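Gripper news from the Tavthorpe workshop

December 20, 2023

We have spent most of the past month squeezing things, and I have loved every minute of it. Regular readers will remember that the old hand-held grippers were getting tired: sloppy hinges, a trigger that stuck halfway, finger pads polished so smooth that a teaspoon could slide straight out. So in November we cleared the long bench, dug out every finger design we had in the drawers, ordered a few more, and set about trying them properly against each other.

For anyone new to the list, the hand-held tools are the ones a person carries about and works with their own hands, one in the left and one in the right. They have the same fingers as the arms, so whatever we learn with a person doing the squeezing carries across pretty well when the fingers are bolted on to the Clivville arm at the other end of the room. It's a lovely quick way of finding out that a finger is rubbish. You can know in an afternoon what would take a week to find out on the arm (and you don't have to book the arm, which at the moment is like getting a dentist's appointment).

We compared three sets of fingers. The first are the narrow ones we have used since the beginning, which I'll call the old pair. The second are from Himolside, wide and soft, with a bit of give all the way along. The third are our own boxy ones, made here, stiff behind and flat in front, and named the Mbeki pair after the project they were first drawn up for. There was a fourth set for a day or so, with a hooked tip, but it caught on everything, including my cardigan, and went back in the drawer.

All told we logged 844 grasps, and I'm pleased to say the log is tidy this time. Each one has the finger set, the object, which hand, and a plain note of what went wrong if something did. The objects were the usual kitchen and cleaning cupboard lot: cups, sponges, cloths, bottles, a colander, cutlery, a tin opener. 710 of the grasps held from pick-up to put-down without a slip. That is better than I expected given that we included the old pair, and given that we deliberately picked awkward places to grab things.

The Himolside fingers are wonderful on anything round. I had been a bit sniffy about them because they look so floppy in the catalogue, but they wrap round a cup beautifully, and you can pick up a wet sponge without wringing it out over your feet. Where they let you down is twisting. Hold a ladle by the end of its handle, tip it, and the whole thing swings like a pub sign. Stiffer backing might cure that, and we have some strip on order to try it.

The old pair did fine on cutlery and pens, as they always have. They are still the best thing we own for getting hold of a single edge of cloth. I would keep a set on the shelf for that alone.

The Mbeki pair surprised me most. On paper they're a lump: a flat face, square corners, no cleverness at all. But a flat face has a lot of contact, and when the object has a flat bit too, everything settles down and stays where you put it. Trays, box lids, chopping boards, all very happy. They are poor on small round things (grapes were a comedy), and the square corners get in the way when you are picking something up off the table and want to get underneath.

After the single grasps we moved on to jobs with two hands, and this was the part I had been looking forward to! One gripper holds one thing, the other holds another, and the two things have to meet. It is a much harder test, and a much fairer one I think, as hardly any household job is done with one hand and a still object. A little slop in the left hand and a little slop in the right add up to a fork that misses the plate.

Our favourite of these by a long way is sweeping up with a dustpan and hand brush. It asks for two completely different grips at once. The pan wants to be held firmly by its back edge, with the front lip flat on the table, and if the grip rolls even slightly one corner of the lip lifts and the crumbs go straight under. The brush needs a grip that can take a push and a drag without turning, and it needs to leave enough bristle free to do some sweeping. We went through a great many lentils.
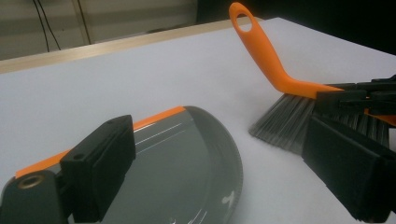

Everybody's first instinct is to take the brush by its handle. It's what the handle is for, after all. With fingers as long as ours, though, that puts the bristles a good way out from the wrist, and every wobble gets bigger by the time it reaches the table. Gripping at the head brings everything in close. You lose a bit of reach and you do squash some bristles, but the stroke is far steadier, and steady is what the arm will need when it has a go. I'd like to try a shallow notch in the finger face so that the head sits in the same spot each time, as at present it takes a moment of fiddling to get it square.

The pan was the easier half. A stiff block against the back edge does the job nicely, and the harder you press the better it behaves, up to the point where your own hand gets tired. We did find that it helps to set the lip down first and close the fingers second. Close first and you tend to arrive at the table at a slight angle, and then you are correcting with the wrist for the whole of the sweep. I have put that in the notes for whoever sets up the arm version.

A word on cameras, as several of you asked after the last issue. We tried two lenses on the hand-held tools, the wide one and the very wide one. The very wide one wins for two-handed work. With the narrower view you keep losing one hand, and the recording is much less use if you can't tell what the left was doing while the right was busy. The price is that things near the edges bend a bit, which the software can put right, and that small objects come out smaller. For lentils that matters. For nearly everything else it doesn't.

We also changed where we do the recording from. The lamp by the bench was throwing a hard glare on anything shiny, so it has been swapped for two softer ones further back. Shiny plastic still picks up streaks of light, and I have decided to stop fighting it. Kitchens are full of shiny things. If the controller can only manage a matt world then it isn't much of a controller.

On that subject, the new controller settings for the Clivville arm are in. The grip now closes at an even speed and eases off when it feels contact, where the old settings simply drove shut and hoped. You can hear the difference from across the room. It used to clack. There is a small delay before it decides that it has touched something soft, and with the Himolside fingers the delay is long enough to be annoying, so there's tuning still to do. With the stiff pair it is lovely already.

A few practical bits. The whole set of recordings so far comes to 3199 short clips, and they're on the shared drive in the folder marked Tavthorpe, sorted by finger set and then by object. Please don't rename anything, even if the spelling offends you. The scripts look for the names as they are, and yes, I know how many l's there are in colander. If you spot a clip with the wrong label, put a line in the corrections sheet and leave the clip where it is.

Spare inserts and screws for the finger mounts are in the red tin. Do them up until they're snug and then stop, please. We have pulled two inserts out of the plastic already and it is a fiddly repair.

After the break we will be running the same two-handed jobs on the arms, beginning with the pan and brush, then pouring, then folding a tea towel. Pouring needs the bench moved nearer the sink. If you'd like a turn with the hand-held tools before then, the sign-up sheet is on the door, and you need no experience at all, just clean hands and a bit of patience with the trigger. Bring an awkward object from home if you have one. I'm particularly after a whisk, a peg bag and one of those collapsible steamers with the petals.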